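How to Clean Up a White Laminate Desk Without Ruining It

I bought my first white desk in October, against advice, and by spring it had a coffee ring, a blue ink smear and a gray patch where my left elbow lives. I have since cleaned it many times and damaged it once. What follows is the routine I use now.

What you need

Two soft cloths, dish soap, baking soda, a small bottle of rubbing alcohol and a bowl of warm water. Skip scouring powder and the green side of the sponge. I used the green side. There is a dull spot the size of a playing card by my keyboard, and it will be there when they carry me out.

Step 1. Clear it all off

Everything goes, including the mug of pens you were planning to clean around. Wipe up crumbs and grit with a dry cloth first. Grit under a wet cloth is sandpaper with better manners.

Step 2. Wash with soap

Put a few drops of dish soap in the bowl. Wring the cloth until it stops dripping, then wipe in long overlapping strokes from the back edge to the front. Go easy near the seams and any cable holes. Water that gets under the edging swells the board, and swollen board does not go back down. Rinse the cloth, go over it again with plain water, and dry with the second cloth.

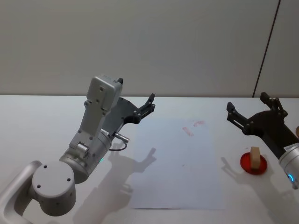 White top, plain gray wall.

Step 3. Go after the stains

Coffee and tea: mix baking soda and water to the thickness of toothpaste, leave it on for 11 minutes (ten is fine, but my kitchen timer has opinions) and wipe off without scrubbing.

Ink: dab with alcohol on a corner of the cloth. Dab, then turn to a clean bit of cloth, then dab again. If you rub, you will own a larger and paler stain. Try it somewhere hidden first, and keep the window open.

Elbow gray: it's skin oil, sorry. Soap again, warmer water, and a little patience.

Marker: alcohol usually shifts it. My neighbor Wyn Cadwaladr swears by toothpaste. His desk is minty and still has the marker on it.

Step 4. Scuffs and fine scratches

Rubber scuffs come off with a plain white eraser. Scratches are another matter. Don't sand laminate, whether with 800 grit, 900 grit or whatever the man at the hardware store has in his hand. The white layer is thin and what's under it is brown. A white touch-up pen hides a scratch well enough from sitting height.

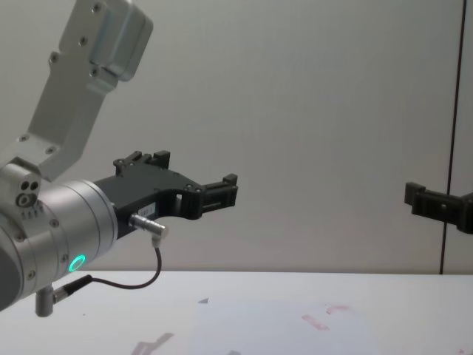
Can I use bleach wipes on a white desk?
Once in a while, for a quick wipe, most laminate will put up with them. Used daily they can dull the finish, so rinse with plain water afterward and dry it.

Keeping it that way

Get a coaster. Get a second coaster for when the first one is under a pile of mail. I do the soap wash every couple of weeks and the stains as they happen — or the next morning, if they happen late.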